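Prastness Reuse Works open day, Dec 1, 2019

So I finally made it to the open day at the Prastness reuse works! I've been meaning to go for ages (my sister went last year and came home with a bread bin and a lot of opinions) and this time I got myself on the early bus from Pravbridge, which takes 50 minutes and stops at every gate and lamp post on the way. Tickets were £3 on the door, tea included, and the tea was decent. Bring a cup if you go, they ran out of the paper ones before noon.

The works is in the old Tennant carpet warehouse, down past the level crossing. It's a huge cold barn of a place. I had a vest, a jumper and my big coat on and I still kept my gloves in my hand the whole way round. They take in house clearance stuff from all over the district, the small odds and ends that charity shops don't have the space for, and sort it for resale or recycling. There were 14 of us on my tour, led by Loredana Greco, who talks very fast and walks even faster. I liked her enormously.

First stop was the unloading bay, where the crates come off the vans. I'd expected it to smell and it didn't, or only a bit, like the inside of a cupboard. Then up a metal stair and along to the sorting hall, and that's where I could happily have stayed all afternoon. I do love looking at other people's bits and bobs. Who had that hairbrush? Why would you part with a perfectly good green cup? (I have two very like it at home and they're brilliant for picnics.)

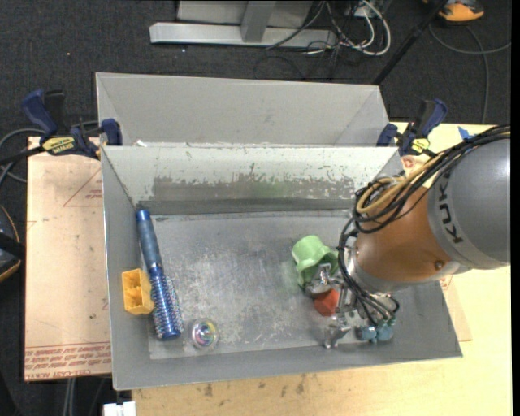 Sorting hall: green cup, blue hairbrush and a well-worn bin.

I got quite attached to the bins themselves, silly as that sounds. They're great grey metal things, and the paint on the back wall of this one has flaked away in a wide ragged band, right down to the dark metal. Loredana said they were bought second-hand from a bakery supplier called Sadard and that repainting them comes up at every single meeting and then gets put off again. I hope they leave them alone. I'd have one in my hallway for boots tomorrow.

After that we saw the washing room, with steam everywhere and a radio going, and then the mending benches. Keir MacBrayne does the lamps and the small electricals and he let us have a go at wiring a plug. I was hopeless at it! He was very patient and redid mine without a word. He's 72 and cycles in from the far side of Pravbridge, up that awful hill, which made me feel a bit ashamed about the bus.

The shop is at the very end, naturally, so you come out of the tour already in the mood. It's smaller than I thought it would be and very crowded by the crockery, so if you're after plates go there first and do the books later. I bought a colander, a tin of buttons and a jigsaw of a harbour which may or may not have all its pieces. I didn't find a green cup, though I did look.

The toilets are across the yard and the light in there is on a timer, so be quick. There's parking for those who drive, but the yard was full of puddles and I saw one poor man step straight into a deep one in his suede shoes. The next open day is in the spring and they'll put the date up on the gate. I've already told my sister we're going together, and that she's carrying the bags.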